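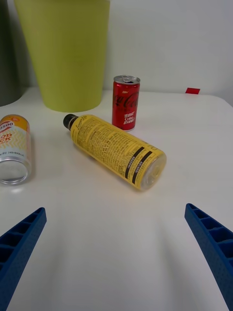
Yatziri Galindo asked whether the club could please write this part down properly, as she had read the old Tumska sheet twice and still couldn't tell which drinks were supposed to go in which cup. Fair enough, and thank you, Yatziri! The rule is yours to choose, so long as the whole team knows it before anybody starts driving.

Section 4. Setting up the drink sorting table

You'll want the table up against the wall, a pair of big paper cups, and whatever small bottles and cans your team has agreed on. Cans that have been opened are fine, but rinse them out first and let them dry.

1. Stand the cups side by side near the back of the table, leaving a small gap between them.

2. Lay the drinks out in front of the cups. Some should stand and some should lie on their sides - a tidy row makes practice much too easy, and the judges at Torum never set one.

3. Check that every drink is within reach of the arm. Move the arm slowly the first time, with a teammate at the stop button.

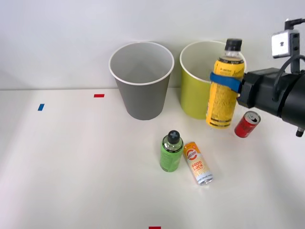 Irfan Wibisono

I put this section together after our December practice, so most of the advice comes from my own mistakes. The one I made most often was closing the fingers too soon on a bottle. Bring them in a little lower than feels natural, let them settle against the sides, and only then close.

Note: Our saved grip setting in Cirkivis is 40. If a bottle slips, go up a little at a time and write the new number in the team notebook.

Caution: Keep your hands off the table whenever the arm is live, even if a can starts rolling. Let it roll!

4. Once a drink has been let go, back the fingers away and leave them open before you line up the next one.
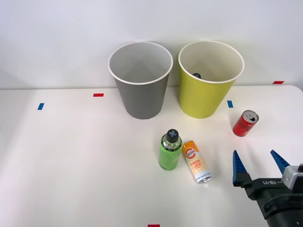

5. Save the run under your team name. A practice run can hold up to 256 moves, and if you go past that the earliest ones are dropped without any warning, so please save often.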